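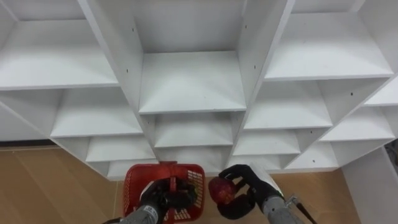

Call for participants: Wakton Student Robotics Project

We're looking for new people to join our two-arm robot project this fall, and we'd love it if you had never touched a robot before! Right now we're working on groceries. One arm carries the red basket, the other handles the apple, and the tall white shelves are the store. It sounds simple until you try to drive both hands at once.

What you'd be doing

You'll work in pairs. One of you runs the arms while the other keeps the log, and then you swap. Once you're comfortable with the basics you can move over to Sanaa Lamrani's group, which trains the models on our runs (we have 526 logged so far and want a lot more), or to Younes Alaoui's group, which looks after the grippers and cables.

In December we take the grocery task to the Dasex student challenge. Last year we came in with a half-finished routine and still had a great time. This year we'd like to finish it.

Who can apply

Any enrolled student, any major. We have 22 places. No coding is needed for the driving team, though a little Python helps if you want to train models. Patience matters more, especially with round fruit.

Time

Plan on 2 evenings a week, starting at 6 p.m., in the Farouk Building workshop. Over 70 people wrote to us last time, so please apply early.

How to apply

Send a few lines about yourself and which evenings you're free to Perla Xolalpa or Kevin Cronin at the workshop desk. No résumé, please. If you've built, fixed or broken something you're proud of, tell us about it!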